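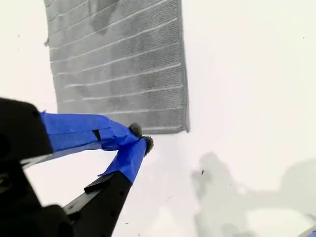 Gripper at the lower edge of a gray towel, Pirotent open day

Home > Boards > Automation > Demos and visits

Tape on gripper fingers at a towel demo?

Shahbazi
Went to the Pirotent open day in April. One station had an arm handling gray cloth on a white table. Both fingers were wrapped in blue tape with small gray pads at the tips. Is the tape for grip or for protection? I'm planning a similar cell with a 215 mm reach limit.

Yasuo Koyama
Mostly protection, plus easy replacement. The pads do the gripping. Hard fingertips slide on ribbed fabric or catch a loop. 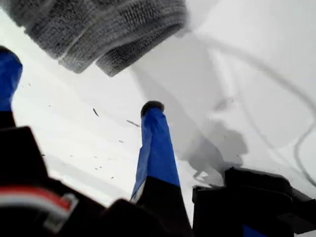

With thick knits, check the pads for lint. We clean ours every 200 cycles and change the tape once per shift. Start at low force, around 34 percent, and raise it only if the hem slips. Log the force at each slip.

brastgate_2
Could be color too. Blue is easy to threshold against white. Ask them.

Related
Suction or fingers for textiles
Surkby open day: which stations to see
Cable routing near the wrist
Pad materials for knit fabric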